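**Subject: Re: [gripper-build] Rubber pads, and the play in the fingers**
**From:** Lama Obeidat
**Date:** 11 March 2020

Hello Dalal, hello all,

Thank you for the long answer, and sorry that mine is slow. I reply under your text.

> Dalal Hakim wrote:
>
> Lama, I would not print the pads again before you measure the play in
> the finger. On my Umali build I changed the pads three times and the
> object still turned in the grip. The fault was in the pivot screw.
> Hold the finger closed, push it sideways, and see how far the tip
> moves. If it is more than one millimetre, a softer rubber will only
> hide it.
>
> Second question, are you still using the flat marker plate from the
> Brivance drawings? Mine bent a little when I tightened the bracket,
> and after this the tracking was never good at the end of the stroke.

You were right about the screw. I did the test in the evening at the Endusow workshop and the tip moved almost two millimetres on one side. I took the finger off and found that the hole in the plastic had become oval. I had tightened this screw too much in December, when I was in a hurry, so it is my own fault. I drilled the hole larger and pressed in a brass sleeve. Now the tip moves perhaps a quarter of a millimetre, and I can live with this.

After this I went back to the pads. I know you told me to wait, but I had already poured two of them and I was curious. The V shape with ribs inside is much better than my old flat pad for anything with corners. A small block goes down into the notch and stays there. With the flat pad it would turn every time I lifted the tool quickly.
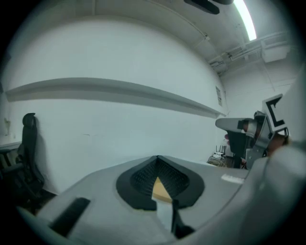 Both grippers are now on the same version of the software, so I could finally compare them fairly. I did 36 grips with each pad, always with the same block, and wrote down only whether it turned or not. The flat pad let it turn in 11 of them, the ribbed pad in two. I know that this is a small test. I would like to repeat it with something round before I say more, because I suspect that the V is not so good for a bottle cap or a coin.

About the marker plate: yes, it is still the flat one from the drawings. I put a steel ruler against it and I cannot see light under the ruler, so I think mine is straight. But I had a different problem with it. The lamp in the workshop made a reflection on the marker when the tool was high, and the program lost it. I printed the marker again on matt paper and the losses went down. In the last log of 2000 readings it was lost in 259 before the change, and in 41 after it. The log files are in the shared folder under "Jillness", which is the name of my test script (please do not ask).

Now my questions, for Dalal or for anybody who has built this:

1. Which rubber do you pour for the pads? Mine is quite soft and I am afraid that the ribs will wear off. After 1167 closing cycles on the bench the edges of the ribs already look rounder, but I did not take a measurement at the start, so I cannot prove it.
2. Does someone have a drawing for a thicker finger with the sleeve already included? I can draw it myself, but I am slow in CAD and somebody has maybe done it.
3. Dalal, what torque do you use on the pivot screw? I now tighten by hand until it stops and go back a quarter turn – it works, but it is not a number that I can write in the build notes.

I will be in the workshop again next week and can try any pad that you send me as a file. Please send STEP if possible, my program does not read the other format well.

Best regards,
Lama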